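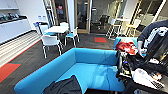
Zeltemard: my home baking notes, as a dataset

Hello and welcome! Zeltemard is the pile of baking notes I've been keeping for years, finally typed up so that other people can use it. There are 798 bakes in it, one per row, nearly all of them loaf cakes, traybakes, scones and biscuits (I have a weakness for anything with oats in). I started it in a kitchen notebook, moved to a spreadsheet when the notebook got too sticky to open, and this is the tidied version.

What's in the folder

bakes.csv is the main file, one line for each thing I baked.
swaps.csv lists the ingredient swaps, matched to bakes.csv by the bake number.
flops.txt is my longer moaning about the ones that went wrong. Read it with a cup of tea!

Columns in bakes.csv

bake_no: a plain number. They don't run in date order, so please don't sort by it and expect a story.
month: just the month, January to December.
kind: loaf, traybake, scone, biscuit, bun or other.
flour_g, sugar_g, fat_g: weights in grams. Fat means butter, oil or margarine added together.
oven_c: what I set the dial to, in Celsius. My oven is a fan oven and it runs hot at the back.
mins: minutes until I took it out.
tin: the tin I used. "Baran" is my name for the dented two-pound loaf tin, and you'll see it a lot.
score: out of ten, given by me the next morning with coffee.
notes: whatever I scribbled at the time.

About the swaps

There are 198 rows where I changed something in the recipe, mostly yoghurt for buttermilk, or apple purée for part of the fat. I love apple purée in a spiced loaf, it keeps the crumb soft for days, but it does make biscuits go cakey and I kept on trying it anyway. Where I used a shop-bought flour blend with no gluten in it, the swap column says GF and nothing else. I didn't keep the packets, sorry.

Things to watch out for

The first 40 rows came from the notebook and were weighed on an old set of scales that only went up in fives. Treat those weights gently! From then on I used digital ones.

Scores are my taste and I like things less sweet than most people do. A lemon drizzle that got a six from me was finished off by teatime at the Prelldale bake table, so make of that what you will.

Blank cells mean I forgot to write it down. A zero really is a zero (there are a few loaves with no added sugar, and they're nicer than they sound, especially the date one).

Spellings in the notes column are left as they were. "Claggy" means underbaked in the middle, "sad" means it sank, and "again" means I'd happily make it next weekend.

Opening the files

Any spreadsheet program will do. I also made a little script called Gretix which scales a recipe up or down for a different tin. Give it a bake number and the size of your tin and it prints new weights, rounded to the nearest gram. It doesn't touch the baking time, so keep an eye on the oven and poke the middle with a skewer.

Using it

Help yourself, for baking or for anything else, and if you share it on, please keep this file with it. I'm hoping to get to 1000 bakes before I call it finished, and the next lot should go up in May, with far too many rhubarb buns in it.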